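# Rainy-Day Family Outings in and Near Pivcombe

August in Pivcombe means long lines at the beach parking lot and at least one afternoon when the rain comes in sideways. Families who have been coming for years plan for both. We spent a week in town with three children between us and put together a list of places that kept everyone busy without costing a fortune.

The easiest starting point is the Borker Tramway Museum, a short walk from the bus station. It has been open since 2000 and still feels like a place run by people who like trams. Kids can ring the bells, punch their own tickets and sit in the driver's seat of car 103, the star of the collection. Go before lunch if you can. The upstairs cafe is small and fills up fast once the rain sets in.

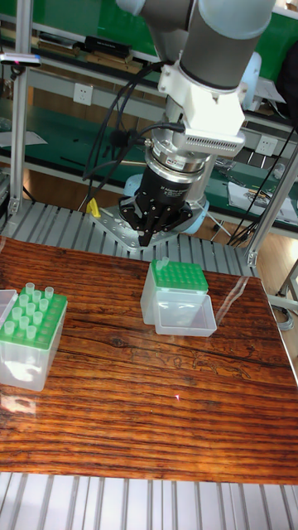 Older children may get more out of a workshop than a museum, and the town has a few good ones. Visitación Alcaraz teaches tabletop printmaking in a converted chapel on Mill Lane, with classes of up to 15 people. She starts with potato stamps and moves on to woodcuts. Her favorite trick is to ink a plank and let the grain do the drawing, and a tabletop like the one in the photo, with its dark wavy lines and knots, gives you an idea of the patterns the children end up with. Aprons are provided, but wear old sleeves.

Lunch was the part we argued over most. Saengthong, on the harbor road, settled it. Owner Chutima Suwannarat keeps a short children's menu of mild noodle dishes and grilled chicken, and she will bring out plain rice right away for anyone who can't wait.

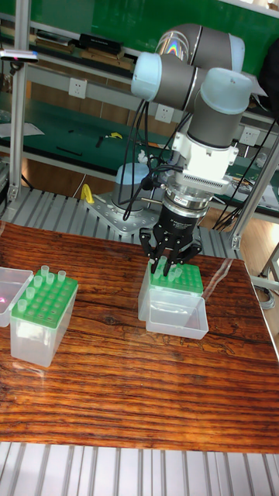 She also lets families fold their own dumplings between 3 and 5 in the afternoon. Ours came out lopsided and were eaten anyway. You need to book ahead for this, and the restaurant asks for one adult per table.

If there is still energy to burn, Kosura is the indoor climbing center behind the old cannery. The beginner walls are low, the floor is soft, and the staff fit the harnesses for you. Children under six have their own room with foam blocks and a slide - our youngest refused to leave it. 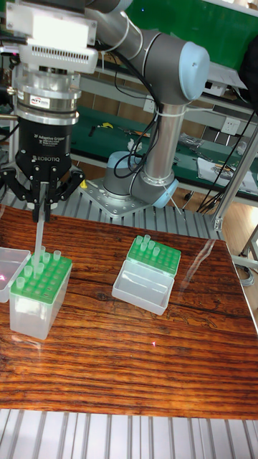
Socks are required, and they sell them at the desk if you forget. Parents can climb too, or sit in the gallery with a coffee and watch. The last session starts at 6 p.m. and is usually the quietest.

Parking near the cannery is limited, so leave the car by the station and take the harbor bus. It stops outside Saengthong and again at the climbing center, and children ride free with a paying adult.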